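The Kitchen on Dobson's Screen

Craig Haldane keeps one robot cell running at Bornley, and it has never needed grease. The cell is a simulated kitchen called Ukideck, built to try out arm programs for fetching and putting away. It still breaks, he says, and it still has to be set up by hand.
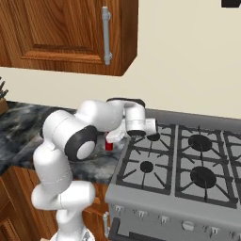 Setup starts with the base. Haldane fixes its position relative to the counter, then sends the arm through its reach at low speed and watches the joints. The tight spots get the most attention, such as the corner where the marble meets the gas range and the gripper has to come down beside the rear left burner grate. A collision shape that is slightly too big there will stop a run - one too small lets the fingers pass through iron.

His colleague Sobia Chaudhry looks after contact settings. In September a bad friction value made cans creep out of the grip, and she went through 814 logged runs to find it. The fix was one line. She now repeats a set of 86 grasps after every change to the Voletti physics package.

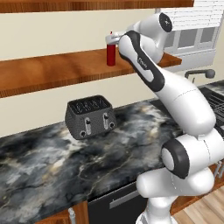 The arm holds a red cylinder just above the wooden shelf.

A full check takes almost 7 hours, so it goes on overnight. Chaudhry reads the failures first thing and sends Haldane the ones that look like his.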